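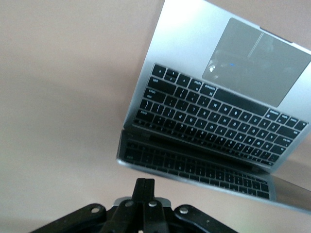
実演データとは何か。
ロボットの学習系に与えるため、人間の操作によって得た動作の記録であり、観測と指令値を時刻で対応づけたものを指す。

概要
実演データ収集(じつえんデータしゅうしゅう)は、模倣学習に用いる動作例を蓄積する工程である。1回の試行はエピソードと呼ばれ、手首カメラの映像、関節角、グリッパの開度からなる。操作者が機体を遠隔で動かす方式と、腕を直接手で導く方式がある。

手順
対象物を作業面に置き、初期姿勢を変えながら試行を繰り返す。ノートパソコンのように蝶番をもつ物体では、本体に対する蓋の角度も条件表に記入する。消灯した画面やトラックパッドは周囲を映すため、照明条件を別欄に残す運用が多い。

Kutiaにおける例
Kutiaの収集計画Zultitoraでは、1課題につきほぼ2000エピソードを目標とし、うち900を蝶番物体に割り当てた。課題は17種である。記録形式はCliltitzに準拠し、検収担当のKhadija Shawkyが定めた基準により、指令値の欠落が5フレームを超えるエピソードは除外される。除外分は削除せず、失敗例として別に保管する。

品質上の問題
操作者ごとの癖が分布の偏りを生む。把持前の停止時間が長い記録では、学習後の方策も同じ位置で停止しやすい。Zultitoraでは停止区間を間引いた版を3月に追加した。

関連項目
模倣学習、遠隔操作、行動クローニング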